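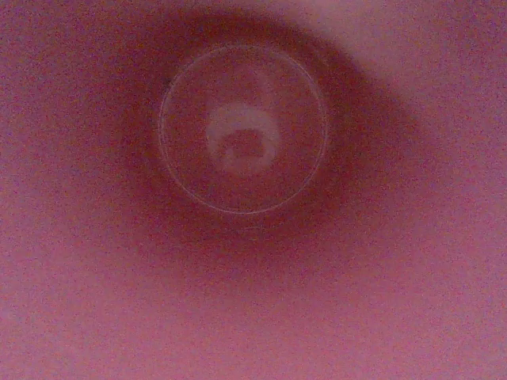
3.2 Wear and residue at the base of the cup

Figure 2. Pink surface at very close range, apparently the curved interior of a cup looking toward the base. A thin pale ring encloses a deeper rose-brown disc with a crescent-shaped highlight.

Most of the residue we recorded in the Siltenport kitchens was found low in the cup, close to the line where the wall meets the base. Earlier work on shared tableware has mostly sampled the rim, for the good reason that the rim is what touches the mouth. Our own interest was in what stays behind after an ordinary hand wash, and for that the rim is a poor place to look. It is the part people rub first and longest.

Cups were divided into three zones for scoring: the upper wall, the lower wall, and the base. The base zone was taken to begin at the circular outline where one could be made out (Figure 2) and otherwise at the point where the wall stopped curving. Morsy and Moodley scored each cup separately on a scale from 0 to 8, and the two scores were averaged. Where they differed by more than 2 points the cup was set aside and scored again on Friday by Deisy Mosquera, who had not seen the first scores.

Scoring by eye has limits that should be stated. Glossy interiors return a bright patch of light from the base, often curved, and a thin film of tea can be hard to tell from the darker tone beside such a patch. In Figure 2 the area under the arch of the highlight is darker than the rest of the disc, and we would not score a patch of that kind from appearance alone. Scorers were told to tilt the cup and look again. If the dark area moved with the light it was left out of the score; if it stayed put it was wiped with a dry white swab and the swab was compared with the reference card.

The color of the cup also matters. White and cream interiors gave the closest agreement between scorers. Pink, rose and brown interiors gave the weakest, and most of the cups sent to the third scorer came from this group. Tea residue is itself a reddish brown, and against a warm ground the difference is slight. We considered dropping colored cups from the study -- they made up a fair part of the Ernton set -- but this would have left out much of what people in these households drink from.

In all, 175 cups were scored across the two sites. Of these, 20 were scored a third time. Base scores were higher than lower wall scores in both sets, and lower wall scores were higher than those for the upper wall. The order held when the cups sent for third scoring were removed. It also held for cups washed with a brush, although the gap between base and wall was smaller there. Cups washed with a folded cloth showed the widest gap. A cloth pushed in by hand tends to bridge the corner at the bottom, and several participants told us they turned the cloth in the cup without pressing down.

Narrow cups were a separate difficulty. Participants with larger hands reported that they could not reach the base of the Drindex cup at all and relied on shaking soapy water in it. These cups are kept in the main results but are marked in the table, and Section 3.3 treats them on their own.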